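Cleaning painted cabinet doors and drawer fronts

Painted fronts with raised panels collect dirt in predictable places: the groove around the panel, the top of the lower rail, and the strip of paint next to each handle. Flat areas need little attention. Most of the wear seen on white doors comes from over-wetting and from abrasive pads, so the method below uses little water and soft cloths.

Materials

Two cotton cloths, one for washing and one for drying. Dark cloths should be washed separately several times before use on white paint, as loose dye can transfer to the finish.
A soft toothbrush for the grooves.
Washing-up liquid, a few drops in 600 ml of warm water. Stronger mixes leave a film.
A second bowl of plain water.

Order of work

Start at the top and finish at the floor. Dust dry first, including the upper edge of each door. Wring the washing cloth until it no longer drips, then wipe the panel, the groove and the outer frame in that order. Fold the cloth to a clean face for each door.

Open each door part way for the edges. The vertical edge on the opening side is handled constantly and is usually the greasiest part of the whole unit. Hold the door steady with the free hand so that the hinges do not take the load, and bunch the cloth over the edge so that both corners are wiped in one pass.
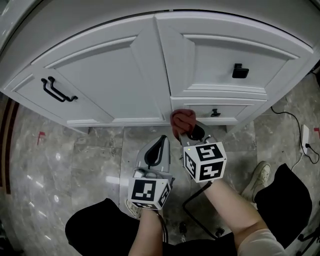

Should the handles come off before cleaning?
For routine cleaning, leave them on. Wrap the cloth round the bar or knob and turn it, then run a corner of the cloth behind the fixing points. Remove them only when there is a hardened ring of grease on the paint, and refit the screws finger-tight before the final quarter turn.

Drawer fronts

Narrow drawers are best cleaned closed, then opened a short way for the top edge. Water left on that edge runs down inside the front and swells the board at the joint. Dry it at once. The Gesitholm units in our own utility room, fitted in July, have a shallow lip here that holds water - check for something similar.

Black fittings

Matt black finishes show limescale. Use plain water and dry immediately. Vinegar and cream cleaners dull the coating, and the damage cannot be polished out.

Drying

Wipe along the grooves with the dry cloth over a fingertip. Leave doors ajar until the edges feel dry.

Howard Naylor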